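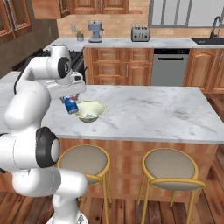
Simulated kitchen: soda can held at the bowl rim, gripper closed at mid-height on the can.

Workshop Tips: Setting Up a Pour at the Kitchen Island

Notes from the Orley shared workshop, bench 4. Run the pour in simulation first, then move to the real counter. A mistake in the model costs a reset. A mistake on marble costs a morning of wiping.

Base position. Place the base so the bowl falls in the middle third of the reach. With the elbow nearly straight, small wrist moves turn into large joint moves and the can jerks. Keep bar stools in the collision model even if you plan to pull them out.

Grip height. Close the fingers around the middle of the can. A grip near the top leaves no room between finger and bowl rim once the can tilts. An open can dents easily, so set the force limit low and raise it in small steps until the can stops slipping.

Tilt. Bring the can beside the rim before tilting past the point where liquid would leave it. Rotate about the lip of the can, not about the wrist. Saqib Sandhu wrote the offset as a fixed tool frame, which saves recomputing it for each bowl. Hold tilt speed to 10 degrees per second for the first runs.

Bowl choice. Wide and shallow is forgiving on aim and bad on splash. Lower the lip as far as the rim clearance allows; we use 50 mm between can and rim and have not needed less. A bowl with a narrow foot will tip if the gripper brushes it. On the real counter, put a damp cloth under the foot.

Items in the bowl. Model anything left in the bottom as its own body. If it is merged with the bowl mesh, contact results are useless.

Liquid. Do not simulate it at first. Noreen Ghauri logs can angle and lip position only, and checks both against a dry run with an empty can. Fill the can with water for the first wet test. Soda foams and hides a bad stop angle.

Return move. Bring the can upright before lifting away. The Clorkeo script lifted and rotated together until run 951, when a drip line across the countertop showed up in the wet test. Split it into two moves and add a short pause between them.

Cleanup. Wipe the finger pads with plain water after each session. Sugar residue changes the grip and the force limit has to be set again.

Last edited March 1, 2018, S. Lodhi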